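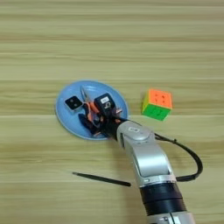 Blue plate and the cube on the table, January 27, 2024

Cold all day, so I stayed in and finally dealt with the small stuff that collects on the table. I keep the light blue plate there for whatever doesn't have a home yet. It works until the plate fills up, and then things start going next to it. The cube had been sitting on the bare wood for so long I'd stopped seeing it.

I gave myself 55 minutes and put the radio on. Most of it was easy. Old receipts went in the trash, two keys went back on the hook, and a button went in the sewing tin even though I don't think I own the shirt anymore. The black stick stays until I figure out what it belongs to. Same with the little black block with the two round marks on it. I asked Barrett Strickland on the phone and he said to throw out both. He says that about most things.

Tried the cube again after lunch. I got one side done and then wrecked it going for the second, same as last April. Yazzie slept on the chair through all of it and only woke up for dinner.

Soup tonight, with the rest of the bread. Tomorrow I want to wipe the table down with oil – the grain looks dry to me – and then start on the hall drawer, where I know there are more keys.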